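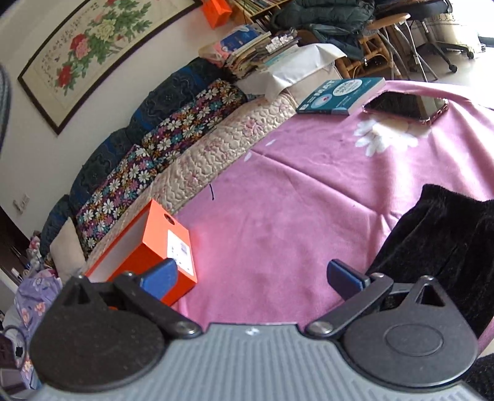 **Laundering table linen: revised guidance**

24/01/2022

The Clesham hall now holds two kinds of cloth for stalls and suppers: printed cotton for the long tables, and velvet for display. They have been going through the same wash, and the velvet has suffered for it. The notes below replace the sheet taped inside the cupboard door.

**Cotton.** Wash warm, with the cloth turned print side in. Use half the usual dose of detergent; the water in Clesham is soft and a full dose leaves a film that dulls the color. Spin at 700 rpm. Faster spins set creases that a domestic iron will not remove. Line dry, then iron while still slightly damp, working from the center toward the hems. Fold in 3 lengthwise and roll onto a cardboard tube. Cloths stored flat and folded develop a hard line, and the print wears along that line first.

**Velvet.** Do not machine wash. Shake outdoors, then brush in the direction of the pile with a soft clothes brush. For marks, blot with a barely damp white cloth and leave to dry flat. Steam from the back only, holding the iron clear of the fabric. Pressing from the front crushes the pile, and crushed pile on a cotton-backed velvet rarely recovers. Hang from a padded rail – wire hangers leave a ridge.

**Wax and grease.** Scrape cold wax with a plastic card, then draw out the rest between two sheets of plain paper under a low iron. This applies to cotton only. Velvet with wax on it goes to Abubakar Cleaners on the Ekau road, who ask for 9 working days.

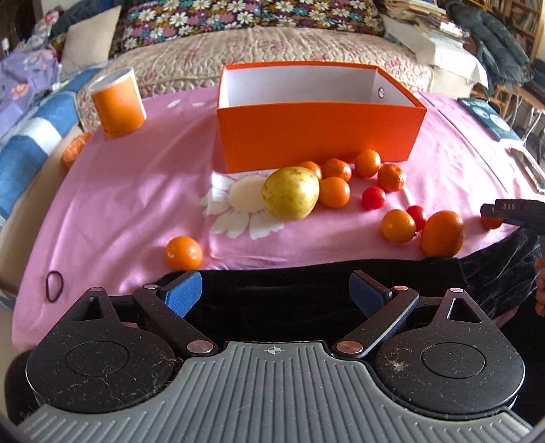
Can the cotton cloths go in a tumble dryer if the weather is bad?

Use the dryer on low until the cloth is damp, then take it out and finish it on the indoor rail. Full drying by machine shrinks the hems faster than the body, and the cloth will no longer lie flat.

**Borrowing.** Cloths lent out for the Flirnness sale should come back unwashed in the bag supplied. Several came back in October smelling strongly of fabric softener, which coats cotton and makes it shed water instead of absorbing it. Two rewashes without detergent cleared most of it. Please write any stains on the bag label, with the cause if known.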